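I've been meaning to write about phone cases for ages, which I realise isn't the most thrilling way to open a post, but bear with me. It's one of those jobs I put off for months and then get oddly absorbed in once I've started, and I end up standing at the table long after my tea has gone cold.

A bit of water in a clear plastic tub, a white board to work on and something bright green to wash. I don't need much more than that to be happy of a morning. 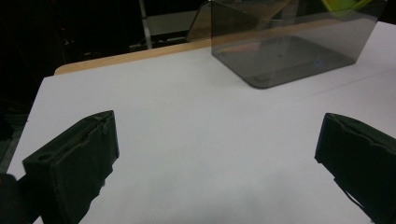
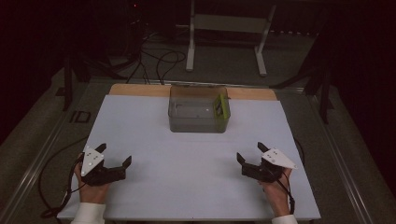
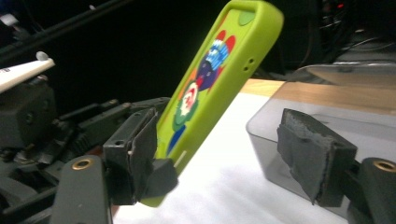 I should say that I came to all this through my niece's friend Youssra Mahrous, who has been through more phone cases than anyone I know and keeps every single one. She gave me a carrier bag of them in July, when she was moving flats, and told me to do what I liked with them. I think she imagined they'd go to the charity shop that same week. They did not! They sat under the stairs with the spare light bulbs and a tin of Barniretti shortbread (empty, sadly) until I ran out of excuses.

Now, silicone cases are lovely to hold but they do pick up everything. Fluff from pockets, hand cream, biscuit crumbs, that faint grey bloom along the edges which you stop seeing after a while. Hard cases are much easier, you can give them a quick wipe and they look new. Silicone wants a proper bath. I use lukewarm water and one small squirt of ordinary washing-up liquid, and I leave them in for 10 minutes or so while I do something else. Hot water is tempting but I once had a case go a little baggy at the corners afterwards and I've been cautious ever since. It may have been baggy to begin with. I've never been able to decide.

After the soak I go round with an old soft toothbrush, especially the button holes and the little lip that grips the edge of the phone, where the muck really gathers. I go very gently over anything with a picture on it. Some of the printed designs are tougher than they look, and some will come away under your thumb if you so much as think about scrubbing, and I haven't found a way of telling which is which beforehand. My friend Malachy Hanrahan swears by bicarbonate of soda, made into a paste. I've tried it on plain ones and it did shift a biro mark, so he's earned his smug face there, but I wouldn't let it near a cartoon.

Then a rinse in clean water, and I do mean clean. I used to cheat and swish them about in the same tub, and they'd dry with a sort of tacky film that collected even more fluff than before. Two tubs is better if you've got them, or just tip the first lot away and start again. Mine are the plain see-through sort, which I like for washing because you can tell at a glance when the water needs changing.

Drying is the dull part. I stand them on their edges on a tea towel, open side facing the window, and leave them overnight. Please don't put one back on a phone while it's still damp inside. Estíbaliz Llorente from my old choir did that and had a foggy camera for days, and I had to hear about it at every rehearsal.

What I haven't solved is where to keep them. I had a go with a Clurno drawer divider, but the slots were too narrow for anything with a thick rim, and the cases sprang back out whenever I opened the drawer. A shoebox works, with the cases filed upright like records, though dark colours against light ones seems to be a bad idea if they're left touching for long. I had a pale pink one come out with a smudge of navy on its back, and no amount of soaking has moved it. Greaseproof paper in between, if you can be bothered. I can be bothered roughly half the time.

Some are going back to Youssra, who has decided she misses them after all, and the plain ones are going to Uthai Noiphan for his jumble stall. He's promised to take the carrier bag as well. I still have the chargers to sort through, a horrible knotted heap of them, and I'm not going anywhere near that until I've had my lunch.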